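Folding and Caring for Cloths: Frequently Asked Questions

Answers to what members and new starters ask most often about the cloths in the Ruawai linen cupboard. If your question isn't covered, leave a note in the book by the door and Aqeel Talpur will get back to you.

Which cloths does this page cover?

The plain coloured ones: red, navy and bottle green. White tablecloths go out to the laundry service and have their own sheet.

How should I hold a cloth before the first fold?

By two corners of the same edge, one on each side, with the cloth spread out between them. Start with the corners. If you pick the cloth up by the middle of an edge you will be chasing the corners for the rest of the job.
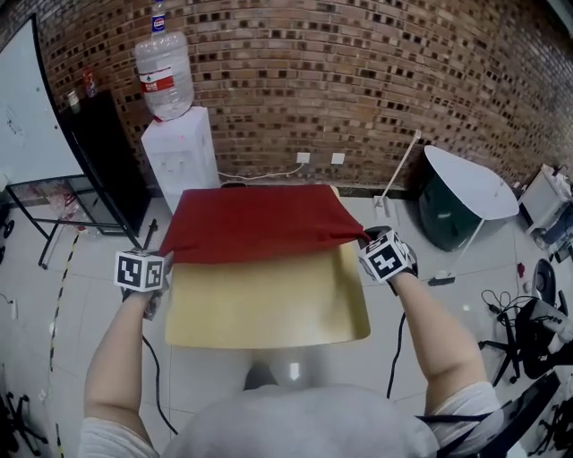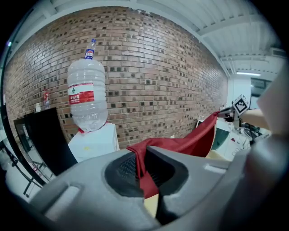

Do I fold in halves or in thirds?

Halves for the small and medium cloths. Bring one edge over to meet the opposite edge, line up the corners, then smooth from the fold outwards. Turn the cloth a quarter and do it again. The large cloths are folded in halves lengthwise and then in thirds, otherwise they won't fit the shelf.

What if the corners don't meet?

Most of the older cloths are no longer quite square. Match the two corners on the folded side, let the other side run over a little, and tuck the extra under. Please don't pull a cloth to make it fit. It stretches the hem and makes the next fold worse.

Do I need a table?

Any clean, flat surface will do, provided you can reach the far edge without leaning on the cloth. Wipe it down first. A board on a stand is fine for a small cloth. For the large ones use the long table, or ask a second person to take the other end.

Can I fold a cloth that is still slightly damp?

No. Hang it over the rail and come back to it. Damp cloths that get folded on a Saturday smell by the time the cupboard is next opened, and then the whole stack has to be washed again.

What temperature do I wash them at?

Cold for the red and the navy, warm for the green. The red cloths lose colour, so wash them by themselves. We use Fosex liquid -- one capful for a full load, half for anything smaller. Do not use fabric softener. It leaves a film and the cloths stop soaking up spills.

Can they go in the dryer?

On low, for 20 minutes at most, and then onto the rail to finish. The line outside is better when the weather allows. Hang the red ones in the shade.

Should they be ironed?

Only for a function. For everyday use, smoothing by hand at each fold is enough. If you do iron, use a medium setting on the reverse side and keep off the hem labels.

How are they stacked?

Folded edge facing out, 8 to a pile, one colour per pile. The freshly washed ones go on the bottom so that the same few cloths aren't used every week. Large cloths have the lower shelf to themselves.

How do I get candle wax or grease out?

Wax: let it harden, lift off what you can with a blunt knife, then put brown paper over the mark and press with a warm iron. Grease: a drop of dishwashing liquid, left for an hour, then a normal wash. Check the mark has gone before the cloth goes anywhere near the dryer. Heat will set whatever is left.

A cloth has a hole or a frayed hem. Where does it go?

In the mending basket under the bench. Pin a scrap of paper beside the damage so it can be found. Cloths past mending are cut up for cleaning rags -- please leave the cutting to Aqeel, as a few good ones have been lost that way.

Can I borrow cloths for a private event?

Yes, up to a full pile at a time. Write your name, the colour and the number in the book. Return them washed, dry and folded as described on this page.

Where can I buy the same ones?

They came from Trotinmont and the red is still in their range, listed under table linen. The green has been discontinued.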